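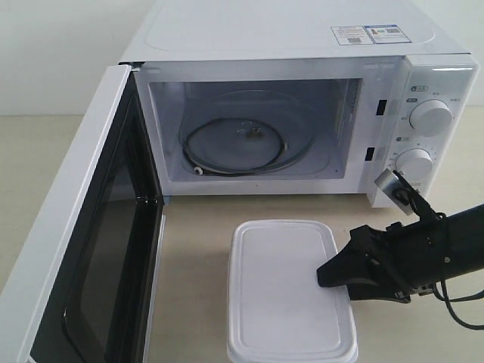 Support Request: Wrist depth dropouts and late grasp replanning on kitchen appliance tasks
Product: Dandar Motion Suite, perception and planning modules
Site: Hilla Laboratory, Bench 2
Category: Software / Perception
Priority: Normal
Status: Resolved, pending release note

Summary of request

The site reports that the grasp planner stops the arm above a white food container placed in front of an open microwave oven. The gripper reaches the pre-grasp pose over the right side of the lid and holds there. The task then ends with the message "grasp candidate expired." The failure does not occur when the same container is placed on the bench with the microwave door closed.

The site requests a correction or a supported workaround. The task sequence in use is: open door, locate container, grasp container, place on turntable, close door. Only the third step is affected.

Environment

Controller software and planner are at the current supported release. The perception service runs on a separate workstation connected through the Mabaso bridge. The planner is set to its default candidate lifetime. No custom plug-ins are loaded. The scene model contains the bench surface, the microwave body, and the door as a hinged object with a nominal open angle of 90 degrees.

Entry 1: Support

The request has been received. Please attach the planner log, the perception log, and an export of the scene model taken while the arm is holding at the pre-grasp pose. Please do not clear the candidate buffer before exporting. Clearing the buffer removes the time stamps needed for this review.

Please also confirm whether the collision margin for the gripper fingers has been changed from the default.

Entry 2: Site

The requested files are attached. The finger collision margin has not been changed. The site ran the task 18 times for this ticket. All runs stopped at the same step. Restarting the perception service had no effect.

The site has also observed that the container lid is sometimes merged with the bench surface in the segmented view. Both are light in color and matte or nearly so.

Entry 3: Support

The logs have been reviewed. Two separate conditions are present.

First, the lid and the tabletop are returned as a single plane in many of the perception updates. The raised rim of the lid is low compared with the plane-fitting tolerance, and the segmenter assigns the lid to the bench. When this occurs, the container has no pose of its own and the planner continues with the last valid one.

Second, the smoked glass in the open door produces unstable depth values. The perception service treats these as new geometry and requests a scene update each time. Each update places the planner in a wait state. The grasp candidate reaches the end of its lifetime while the planner is waiting, and the task is stopped. This explains why the failure is not seen with the door closed in the site's tests, as the door is then outside the region being updated.

The stop itself is correct behavior. The planner is not permitted to close the gripper on an expired candidate.

Recommended actions:

1. In the scene model, mark the door window as a fixed surface attached to the door link. Sensor points inside that surface will then be discarded.
2. Reduce the plane-fitting tolerance for the bench region only. Do not change the global value.
3. Leave the candidate lifetime at its default. Extending it would hide the condition and could allow a grasp on an old pose.

Please repeat the test after step 1 and again after step 2, and attach separate logs.

Entry 4: Site

Step 1 has been applied. The repeated scene updates have stopped. The arm now leaves the pre-grasp pose in most runs, but the grasp is occasionally rejected with "no object at target."

Step 2 has been applied. The container is now segmented as its own object. One further issue was found. With the lower tolerance, the edge of the door's shadow on the bench is sometimes reported as a thin raised object. The planner routes around it and the approach takes longer than before.

Entry 5: Support

The shadow result is a known limitation of the intensity-assisted segmenter. It can be addressed by setting the minimum object height for the bench region. The value must remain below the height of the container and above the noise level recorded in the perception log. The Drerneck calibration tool reports this noise level under "surface residual."

Support also noted that the wrist bracket was missing from the exported arm model. The bracket rises above the gripper and can come close to the microwave's control panel when the gripper is low over the container. The planner cannot avoid contact with a part it does not know about. Please add the bracket and the wrist cables as collision geometry before running the placement step. A simple box for the bracket and a padded volume for the cables are sufficient.

Entry 6: Site

The minimum object height has been set from the tool's reported value. The bracket and cable volumes have been added. Following the second change, the planner selects a slightly different wrist angle at the pre-grasp pose, with more clearance from the control knobs.

The site then completed 100 runs of the grasp step. No candidate expired. Almost 2 seconds were removed from the average approach time compared with the results in Entry 4. Logs are attached.

Entry 7: Support

The results are accepted. The following items have been passed to the product group:

- The message "grasp candidate expired" will state whether the planner was in a wait state at the time of expiry.
- The scene editor will show a warning when a hinged object contains a glass surface that is not marked as fixed.
- The documentation for region-level plane tolerance will refer to minimum object height, and the reverse.

No date is assigned for these changes. The site may continue to use the present settings. They are stored with the region and will be kept through a normal software update, but should be exported before any full reinstallation.

The placement step is outside this request. If problems occur with the turntable or the interior of the oven, please open a new ticket and refer to this one.

Ticket moved to Resolved.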